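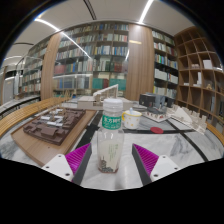
*Tea, a dotted cup and the models on the reading room table.*

Updated April 8, 2019

If you've worked at Drilen for any length of time, you know the big marble table in the reading room collects everything: bottles, cups, massing models that were only going to be there for an afternoon. Now that we're teaching the Stostix to do the evening clear-up, a few old habits need a little adjusting, and so many of you have stopped me in the hallway to ask what to do (or what on earth not to do!) that I finally sat down and typed it all up. It's mostly the sort of thing you'd do in a kitchen with a toddler in it.

## Getting the table ready

- Drinks go toward the middle, models toward the outside. The fingers need to come in on both sides of a bottle, and a paper roof three inches away is a roof I will worry about all night.
- Screw caps on, all the way. A cap that's just resting there looks the same as a tight one until the bottle is moved.
- Take the spoon out of your cup if you're done with it. A long handle sticking up is one more thing to catch on a sleeve or a finger, yours or the machine's.
- Use the red coaster for whatever you want picked up first. Zhuoran Wan started doing this in January and it stuck, and it's nice to have one place to look.
- Leave the dark baseboard models flat on the table, please. Propped on a book they slide.

## Taking a turn with the hand gripper

Anybody can sign up for a session, and I do mean anybody. You hold the gripper, you pick up a bottle the way you'd like it picked up, you put it down again, and the machine learns from the recording. We have 154 of these saved so far and would love plenty more, especially from left-handers. Go in low and slow, let both ribbed pads touch before you lift, and try starting from different chairs, so the bottle and the cup aren't always in the same spot.

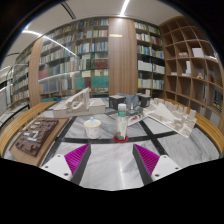

Noemi Ruggiero wrote back after the first version of this page to say that the slow part was what surprised her. She had cleared that table every evening for nine years without thinking about her hands once, and after a single session she went home and watched herself unload the dishwasher. She also asked, very fairly, what happens to the half hour she gets back, and whether it would quietly fill up with something worse. Sadao Tamura's answer was that it belongs to the model repairs, which she has been asking to do for ages, and it's now written into her schedule. I'd like the rest of you to get yours in writing too, so do come and nag me.

## Bottles with a little left in them

Full bottles are easy and empty ones are nearly as easy. The in-between ones take some patience, with the tea running up one side and the weight going along with it. Keep the bottle upright, close on the body well below the cap, and wait a breath before you travel. If the plastic crackles, ease off a touch. Thin bottles dent, and a dented one is a nuisance to set down straight.

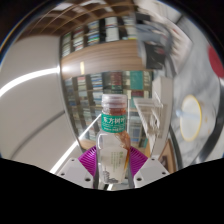
## Wiping down afterward

Lukewarm water, a drop of dish soap, and an old soft toothbrush for the grooves in the pads. Brush along the ridges and pat them with a cloth. Keep water away from the screw holes, and please don't use the marble cleaner on the gripper, or the gripper cloth on the marble (I've done both, and the second was worse).

The spare pads are in the drawer marked Carbone, under the tape. If you take the last pair, leave a note for Manju Goel and she'll put in an order.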